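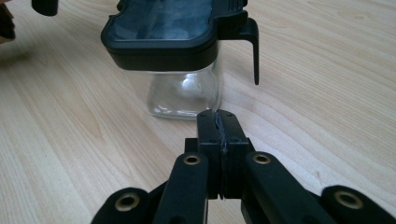

How to Start a Morning Prayer Habit (and Keep It Past the First Two Weeks)

I've started a daily prayer habit more times than I'd like to admit. I've started it in January, like everybody does, and I've started it in the middle of summer after a sermon that got under my skin. I've bought the journals. I once bought a very nice pen for the purpose, and I used it mostly for grocery lists.

What finally worked for me was pretty plain, and I've been doing it long enough now that a few people at church have asked me to write it down. So this is the written-down version. It's for anyone who wants to pray every morning and keeps falling off, and it assumes you already believe it's worth doing. If you're still working that part out, you're welcome to read along anyway!

What you need

A Bible. A chair. A notebook you don't mind messing up. A pencil (I gave up on the nice pen). Some kind of clock that isn't your phone, if you can manage it.

That's the whole list. You don't need a special room. I know folks who have turned a closet into a prayer closet, and good for them, but mine has a vacuum cleaner and the Christmas tree in it.

Step 1: Pick a time you already own

Don't pick the time you wish you got up. Pick a time when you're already awake and nobody needs you yet. For me that's 6:10 in the morning. I tried 5:00 for a while, back when I was reading a lot about great saints who got up before dawn, and I spent most of it asleep with my forehead on the book of Numbers.

If your mornings are truly wild -- little kids, an early shift, a parent who needs looking after -- use your lunch break or the ten minutes after you park the car. Jesus got up "a great while before day" in Mark 1:35, and He also went off to pray in the evening (Matthew 14:23), so I don't feel bad telling you either one will do.

Tie it to something you do already. Mine is coffee. I start the pot, I sit down, I open the notebook. I don't have to decide anything, and at that hour I'm no good at deciding.

Step 2: Sit in the same chair

I resisted this one for years because it seemed fussy. God is everywhere, so why would the chair matter? Well, it doesn't matter to Him, but it turns out to matter a whole lot to my wandering brain. When I sit in that chair now I start settling down before I've said a word. When I try to pray on the couch I end up thinking about the gutters.

Leave your Bible and notebook right there overnight. If you have to go hunting for them you'll pass the dishes, and the dishes will win.

Step 3: Start with 13 minutes

I can't give you a spiritual reason for 13. Ten felt skimpy to me and fifteen felt like a commitment, and I'm stubborn enough that the odd number amused me. It stuck. Here's how I split it up:

2 minutes being quiet
4 minutes reading
5 minutes praying
2 minutes writing something down

You can move these around. The one I'd ask you to leave alone, at least for the first month, is the total. The days you feel like going on for an hour are wonderful, and you should enjoy them, but go ahead and stop the official part at 13 and count anything extra as a gift. Otherwise the hour becomes the new rule in your head, and then on a tired morning you skip the whole thing because you haven't got an hour.

Step 4: Be quiet first

Two minutes is longer than you think. Sit there. Breathe. If a list of errands comes marching through, write the errand on a scrap of paper and let it go. I keep a stack of old envelopes for this, and some mornings I come away with a full envelope and I'm fine with that.

If plain silence makes you squirm, say one short line slowly. "Speak, Lord, for your servant hears" is the one I use, from Samuel. "Be still, and know that I am God" is a good one too. I'll say it maybe twice and then hush.

Step 5: Read a little, and read it twice

I read half a chapter at most. Psalms are the easiest place to begin, and after that I'd go to Mark, which moves right along. Read your few verses once straight through. Then read them again, slower, and see which word or phrase snags you. It might be something tiny. I spent most of a week on the word "leadeth" in Psalm 23.

Please don't use this time to study. I love study! I have a shelf of commentaries and I will happily talk your ear off about them. But every time I reach for one in the morning I end up learning about Assyrian tax policy and praying for no one. Put a question mark in the margin and look it up after supper.

A word on reading plans: the year-long ones are great for some people. They are terrible for me. I fall behind sometime in Leviticus and then I'm paying off a debt every morning. If you're like that, skip the plan and use a bookmark.

Step 6: Pray in an order you can remember

I use four words, and I learned them as a kid: thanks, sorry, please, amen. There are fancier ways to lay it out and plenty of you will know the ACTS one. Mine fits on a thumbnail.

Thanks. Name real things. "Thank you for everything" slides right off me, but "thank you that the brakes held on the hill" gets my attention.

Sorry. Be specific here as well, and be brief. I used to camp out in this part for so long that I never got to anybody else. 1 John 1:9 says He is faithful and just to forgive, so say it and believe Him and keep moving.

Please. This is where the list comes in (next step).

Amen. I say it out loud. It helps me to hear the thing close.

Praying out loud in general is worth a try, if you won't wake the house. A whisper counts. My mind drifts about half as much when my mouth is moving.

Step 7: Keep a short list, and date it by month

On the left page of the notebook I write who and what I'm praying for. On the right page, across from it, I leave blank space. When something happens -- a yes, a no, a phone call, a change in me -- I write it over there with the month next to it.

Keep the list short enough that you can get through it without galloping. When mine got too long I split it across the week: family one morning, church the next, neighbors and work after that, and so on. If somebody asks me to pray for them I try to do it right then, on the spot, and put them in the book afterward. I've made too many promises in the church parking lot that I forgot by the time I found my keys.

Some of my right-hand pages are still blank, and a few of those requests are old. I don't have a tidy thing to say about that. I keep praying them. Luke 18 has the widow who wouldn't quit, and I read that one when I get low.

Step 8: Write one line

At the end, write one line. It can be a verse, or a sentence to God, or "tired, came anyway." I have a lot of those. One line takes no skill, and flipping back through them after a few months is a real encouragement, even the grumpy ones.

When you miss a day

You will. I missed a whole stretch one February when everybody in the house had the flu, and the old me would have called that the end of it and waited for the next New Year.

So here's my rule: the next morning, I sit down and start with thanks. I don't make up the missed minutes, I don't apologize for the gap at length, and I don't go back and fill in the notebook. The father in Luke 15 saw his boy coming a long way off and ran. He didn't ask for an accounting of the days.

When it feels dry

Different problem. You're showing up and it feels like talking to the wall. A few things I've tried that helped:

Pray somebody else's words. The Psalms are good for this, Psalm 42 or 63 or 130. So is the Lord's Prayer, one phrase at a time with a pause after each.

Sing. I'm no singer, but a verse of a hymn gets around whatever is stuck in me.

Walk. Same 13 minutes, out the door and back.

Tell someone. Ask a friend from church how their prayer life is going and then wait for the real answer. You'll probably find out you've got company.

And sometimes I've just sat there and been bored in the presence of God, and gone to work. I think those mornings count. I've had dry spells that lasted clear through a season, and I couldn't tell you what ended them.

Should you use an app?

Some people love them. I had a couple on my phone and my trouble was never the app, it was everything else on the phone. I'd open it up to pray and ten minutes later I'd be reading about a bridge closing. If you can resist, go for it. If you can't, leave the phone in the kitchen and use a cheap alarm clock. Mine ticks. I've gotten fond of it.

One more thing about kids in the house

If they wander in, let them. Mine used to climb up in the chair with a blanket and breathe on me while I tried to read. I'd pray for them by name with my hand on their heads, and that was the prayer time for that day. They're grown now, and one of them told me a while back that she remembers the chair.

Start tomorrow. Put the Bible and the notebook out tonight, sharpen the pencil, and set up the coffee.

Get new posts by email. Enter your address to join the newsletter. You can unsubscribe at any time.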